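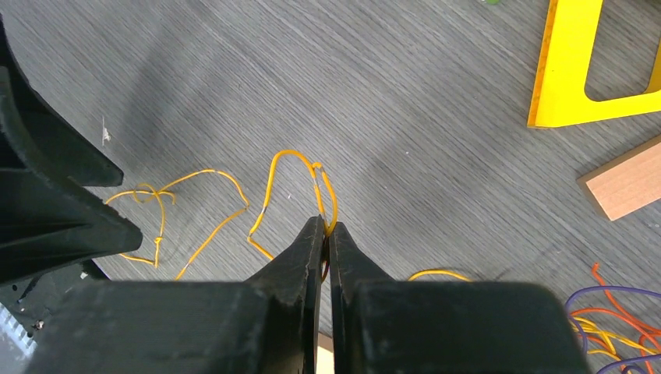
Open day at Stistetti, the wire demonstration: my notes and some questions

vpichon
Posted 02/11/2024

Hello all. I visited the open day at Stistetti in Venside and I promised in the other thread to write something. Please excuse my English, it is my third language and I write slowly.

The visit starts in the big hall with the palletizing cells, which I will skip, you have all seen palletizing. The interesting part for me was upstairs, where they have tables with arms that try to handle soft things. I stayed at the wire table for most of the afternoon. The arm there has a simple gripper with two black fingers, and the job is to take one thin yellow wire by a loop, lift it away from the other wires and lay it down straight. The person who explained it was Ruxandra Manole. She was very patient with my questions, also with the stupid ones.

What I noted:

The arm is not told where the wire is. It looks from a small camera near the wrist and chooses the place to pinch.

It goes slowly. If you are used to pick and place for boxes, you will think it is broken.

They let it fail in front of people. In the time I was watching, it dropped the wire 9 times, and each time she let it try again and did not touch the table. I respect this very much.

I asked how many grasps they had recorded before the open day and she told me 2000, all on the same type of wire. Then I asked what happens with another thickness, and she said "worse".

My question for this forum: has somebody here tried wire with a parallel gripper at work? I have a small harness job where two persons do only sorting, and I would like to know if I am dreaming.

hb_tudur
Tudur Pritchard here, I was there in the morning. Good write-up. I'd be less generous though. Nine drops in an afternoon on one wire type, on a nice evenly lit table, is a long way from a harness shop. Our wires come out of the bag like spaghetti, and half of them have the crimp already on. The demo I saw had a loop standing up off the table, very easy to get a finger on each side. Ask them to do it with the wire lying flat.

vpichon
Tudur, I think we did not see the same thing. In the afternoon there was a lot of wire lying flat, in tangles, and other colors too, orange and purple. It is true that the good grasps were mostly on the loops which stand up. On the flat pieces it scratched the table two or three times and then went to another place. So you are half right.

j.serrano
I have tried it! Parallel gripper, flat plastic fingers, 2 years ago at my former company. The wire turned between the fingers every time it touched something. You have it by the loop, you feel happy, you move up, the rest of the tangle pulls a little and the loop rotates and slides out. We put thin rubber on the fingertips and it was better for one week, then the rubber was dirty and it was the same as before. Did you see what they have on the inside of the fingers?

vpichon
I could not see so well, there was a line of people behind me and I did not want to put my head in the cell. From where I stood the fingers were matte black and they become narrow at the top. If there was a coating I did not notice it. I will write to Ms. Manole and ask.

yichen_l
A small correction from someone who works with similar setups (not at Stistetti). The number of recorded grasps doesn't tell you much alone. What matters is how different the situations were. If the wire was thrown down fresh every time, 2000 is decent. If they did many grasps on the same pile, it is much less than it sounds. Did she say?

vpichon
She said they reset the table by hand after each try. I did not write down more, I am sorry.

hb_tudur
That's better than I assumed, I'll give them that. But Valentin, for your two people: what does a sorted wire cost you now? I looked at this for our Morton line. 223 wires in the biggest harness, and I couldn't make the numbers work even if the arm never dropped one. Too slow.

j.serrano
I disagree with "too slow" as a final answer. The arm can work at night. Slow in the night is free time, if somebody prepares the table before going home.

hb_tudur
And if it scratches at one flat wire until six in the morning, Jacinto? Somebody has to be there to un-stick it.

yichen_l
You can put a limit on the tries and let it skip. We do this with our Husar cell. In the morning there is a small pile of "too difficult" and a person does those.

vpichon
Thank you, this is useful, I did not think about the pile for the difficult ones. For the cost per wire I must ask our office. The next open day at Stistetti is in May and Ms. Manole said that visitors can bring their own samples if they write before. I will bring a bag from our shop, with the crimps on, so that Tudur is content. If somebody wants to send me samples too, please send a private message, but not more than one small bag each, I go by train.

hb_tudur
Message sent. It's a horrible bag.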